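The Long Wait at Window Two

Small businesses in Bramero can borrow money whenever they like, provided they don't need it

The loan officer's chair at the Zutier Savings branch in Bramero is bolted to the floor. The customer's chair is not, and over the years it has crept backward, so that anyone asking for money now does so from a slight distance and in a slightly raised voice. The whole room knows what you want and what you want it for. On the morning I visited, a man wanted a bread oven.

He didn't get the bread oven. He got a list of eleven documents, two of which had to be stamped by an office that closes at noon, and a brochure called Growing Together.

Bramero is a market town with one good road, and it runs on businesses of one to five people: tailors, phone repairers, a woman who makes wedding cakes in a kitchen that also serves as her bedroom. By the reckoning of the local traders' association there are 1,030 of them. The association asked its members last April whether they had applied for a bank loan in the past two years. Of the 442 who answered, 38 had been approved. Several of the rest wrote remarks in the margin, and the association has declined to publish those.

The rate is the first thing anyone brings up. A shopkeeper who borrows 3,000 from Zutier to stock up before the holidays will pay it back at terms that assume the holidays come every month. There's an arrangement fee, a review fee, and a fee for insurance against the shopkeeper's death, which is thoughtful. Miss a payment and there is a letter. The letter has a fee too.

Bankers will tell you, with real feeling, that small loans are expensive to make. They have a point. It takes the same number of signatures to lend to a cobbler as to lend to a cement plant, and the cement plant doesn't bring its receipts in a biscuit tin. A branch manager I spoke to, who asked to be left out of this article and then talked for an hour and a half, explained that his head office judges him on bad loans and hardly at all on good ones. "If I lend to ten bakers and nine pay, I get a phone call about the tenth," he said. "If I lend to no bakers, my phone is very quiet."

He likes a quiet phone. He also buys his bread from one of the bakers. 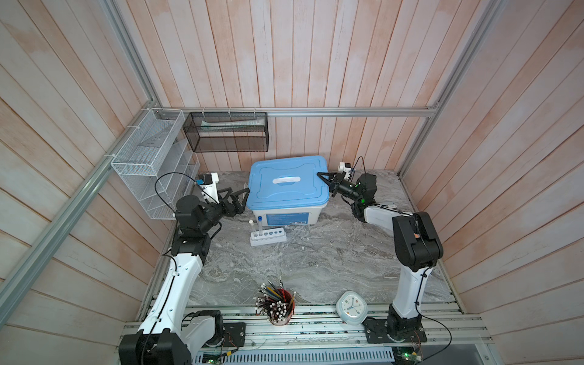 Two robot arms at a workstation, with a lidded storage box on the counter.

Into this quiet came Mandov, a microlender with orange signs and a slogan about dreams. Mandov doesn't ask for eleven documents. Mandov asks for your phone, looks through it for a minute or so, and lends you money before you've finished your tea. When it opened in Bramero the line went past the pharmacy. The pharmacist, seeing an opportunity, put out a bench and sold cold drinks.

It was some months before people sat down and did the arithmetic. The weekly rate on the poster looked small because it was weekly. A tailor on the market square showed me her repayment book, in which she had written the original sum on the first page and, on the last, the total she had handed over. She had drawn a box around the second number. Then she had gone over the box again, quite hard.

"The bank says no and it's finished," she told me. "These ones say yes and it's never finished."

She now borrows from neither. Like a good many of her neighbors she belongs to a savings circle, a form of banking that predates banks and has better snacks. Twelve members pay in the same amount each week and one of them takes the pot. There are no forms. Credit checks are carried out by looking at the person. Default is almost unknown, chiefly because the person you would be defaulting on lives across the yard and knows your mother.

The circles have limits, of course. A pot big enough for a sewing machine won't stretch to a delivery van, and a member whose roof blows off in the second week can't always wait until the ninth. You can run a stall this way for a lifetime. Turning the stall into a shop is another matter, and most of the people I met in Bramero have a shop worked out already, down to the color of the shutters.

The government has noticed. It has set up a guarantee program, known to everyone by its short name, Pant, under which the state promises to cover half of what a bank loses if a small borrower fails to pay. The thinking is that a banker who stands to lose only half his money will be twice as brave. So far he has been a bit braver. Zutier takes part in Pant and has a framed certificate to prove it, but to be considered under the program an applicant must fill in a separate form, and the branch had run out. More were expected. The teller suggested trying the website, which could be reached from the town library, which had the form but not a printer.

There is talk in the capital of a cap on rates. The banks say a cap would force them to stop lending to small businesses, a threat that went down in Bramero with some puzzlement. The traders' association wants something duller: a single registry where a repair shop's steady payments on rent and power would count for something when it asks for a loan. It has sent the proposal in twice. The second time it got a reference number.

As for the man with the bread oven, I ran into him outside the stamping office at ten past twelve. He had nine of the eleven documents in a plastic folder and was reading the opening hours on the door. He has found an oven secondhand, he said, two towns over, and the seller will take payment in three parts, with no interest, if he throws in a loaf every morning until it's done.

He was going to see about a truck.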